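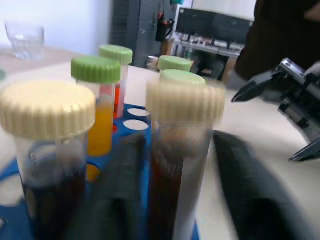 Clatitach colored liquids set: read me first

Hi! I'm Wiremu Halliday and I keep this folder going. It holds 471 pictures of sample containers and tubes standing in racks, plus a plain text list of what's in each one. I started it in January to help me sort out my own shelf of practice samples, and then it kind of grew (sorry about the folder names).

What's in the vessels: colored water, all of it. I mix the colors from food dye, so please don't read anything medical into a dark brown or a rusty red. The big containers take cream caps and the narrow tubes take green ones.

How the list works: one line per picture, with cap color first, then liquid color, then rack color. If a tube is hidden behind something bigger I write "unseen" for the liquid and move on. My color words are loose! Orange-yellow and red-orange get their own names, but anything past dark brown I just call dark.

Known problems: 18 pictures have some blur, and I left them in. Empty rack holes aren't listed yet.

Last update 2019-10-04. If you spot a wrong color, send me the line number and I'll fix it.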